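November 15, 2020

I think a table should have a cloth on it before it has anything else, and that the cloth should be one plain colour. Green is my own choice. I also think bread belongs on a plate, even when it is only one roll and only one person is going to eat it.

Both opinions are less common than they used to be, so I will set out why I hold them.
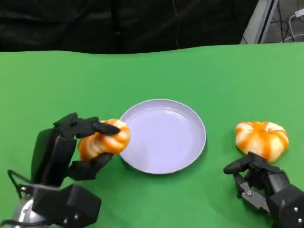
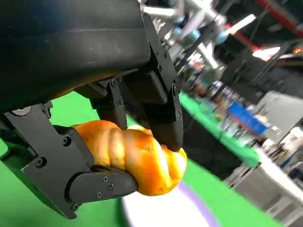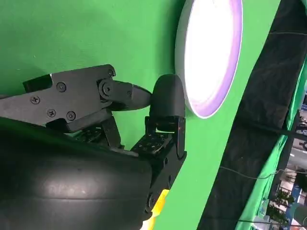 The cloth first. Most tables sold now are meant to be seen bare. I have been round the furniture floor at Notik in Culport several times this year and the tables there were all shown without a stitch on them, usually with a narrow runner down the middle and a bowl on top of that. A runner covers the one part of the table where people don't put their elbows. It has to be moved when the food comes and put back when the food has gone, and it shows every drip of gravy in between. A cloth stays where it is through the whole meal and goes in the wash afterwards.

People say a cloth is extra work. It is one item of laundry. Against that, a bare table has to be wiped, then wiped again where the first wipe left streaks, and the mats have to be found and cleaned as well. A cloth also makes a room quieter. Plates go down on it without the clack they make on a hard top, and anyone who has eaten with three children on bare boards will know what that is worth.

As for the wrinkles, I stopped ironing tablecloths years ago. If it is pulled off the line while slightly damp and folded straight away, the creases are faint and the first warm dish takes care of most of them.

The colour matters more than the quality. A patterned cloth is designed to be looked at with nothing on it. Put a pie, a jug and a dish of sprouts on a floral print and you can't find the serving spoon. On plain green, nearly all food looks better. Orange does especially well, which is useful from the end of summer onwards, when there is squash and carrot in everything. A golden crust stands out on it too. White is the usual advice, and white is fine if you never serve beetroot. I did own a white cloth once. It became dust sheets.

Now the plate. There is a habit, picked up from restaurants I think, of bringing bread to the table on a board, or in a wire basket with a napkin, or straight on to the wood. The board is all right for a whole loaf that is going to be cut. For rolls it does nothing. They slide about on it, it takes up the room of two dinner plates, and the crumbs go wherever they like.

A shallow plate with a raised rim holds the crumbs – most of them, anyway. A few always get over the side. I would choose a pale one over a dark one, as a dark glaze shows flour and every finger mark. My own are from a closing-down sale at a shop called Plavum, where the last of the stock was going for next to nothing. They don't match my other plates and it has never mattered.

I would also argue for fewer things on the plate. Butt, the bakery on the corner by the old post office in Culport, sells its rolls in bags of six, and the temptation is to tip out the bag. Six rolls in a heap go stale at the same rate and the bottom ones get squashed. One or two at a time look like something you might want to eat, and the rest keep better where they were.

The shape of the bread is a matter of taste, but I have come round to the fancier kinds. I used to think that twisted and ridged rolls were a way of charging more for the same dough. They do cost more. But a roll with ridges has more crust for its size, it pulls apart without a knife, and it holds butter in the grooves. A smooth round roll needs to be cut, and then you are looking for the bread knife, and you have made a job of it.

The same goes for anything small and seasonal put out at this time of year. I don't much like table decorations as a rule. Candles get in the way of passing things and artificial leaves collect dust. One or two things in autumn colours set beside the plates are enough, and they can be moved with one hand when the hot dishes arrive. They should be low, too, so that you can see the person opposite.

All of this can be done for very little. A plain cloth is the cheapest sort, odd plates turn up in every charity shop, and a bag of rolls is a bag of rolls. In July I eat outside off my knees like everybody else and don't care what is under the bread. In November the evenings are long, we are all indoors, and the table is in use from breakfast onwards. I would like it to have a cloth on.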